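Ruba Aoun has been altering and repairing men's clothes in Pladstead for 11 years, most of them in the same two rooms above a shoe store. She mends work jackets, takes in dress shirts, and recuts flannels for customers who bought them a size too big. We talked between appointments.

She did not plan on menswear. Her first job was at a bridal shop called Halilau, where she hemmed dresses and steamed veils. A coworker, Jihad Shboul, asked her to fix the collar on a chambray shirt he had worn since college.

"The collar was gone on one side," she says. "I took it off, turned it over, and sewed it back on. He wore it to work the next day. Then his brother brought me four shirts."

Collars and cuffs are still most of what she does. Turning a collar costs $56 at her shop, and she says people sometimes balk at that when a new shirt can be had for less. She doesn't argue with them. "If you don't love the shirt, buy the other one. I tell people that. I have enough work."

Jackets are where she thinks men should spend their money. She owns two herself, both waxed cotton, and she has relined one of them twice. When a customer asks what to buy first, she asks what he does on a Saturday.

"A man will show me a picture of a blazer, and then he tells me he spends the weekend at his kid's soccer games," she says. "So get a chore coat. Get one that fits across the shoulders, because I can fix nearly anything else."
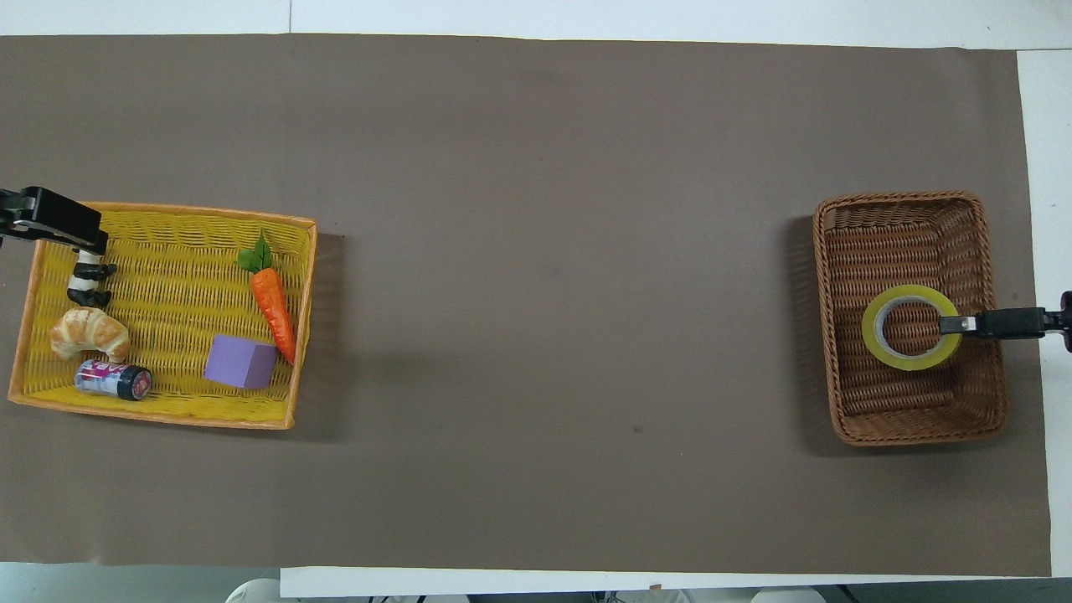

Shoulders come up often with Aoun. She can take in the sides of a jacket in an afternoon and shorten the sleeves in less time than that, but moving a shoulder seam means taking the coat half apart, and she turns down most of those jobs. She is fussy about how work gets laid out, too. Brown paper goes over the white table before anything else, and small things go in a basket, like the yellow woven one. "I don't want to be hunting around on the floor," she says.

She keeps a ledger of every piece that comes in. The count stood at 3,057 when we spoke, and 256 of those were denim jackets. One regular, Marwan Salameh, accounts for more of them than he would like to admit. His wife, Abla, drops them off.

"She says he won't wear anything else," Aoun says. "He has one from Drumatach that must be older than their daughter. I've patched the elbows, and now I'm patching the patches."

On trends, she has little to say. Wider pants are back, and she has been letting out seams since April — where there is enough cloth to let out. She would like men to stop cuffing jeans that are simply too long. She would also like them to wash their sweaters less.

Aoun is taking new customers again this fall, by appointment only.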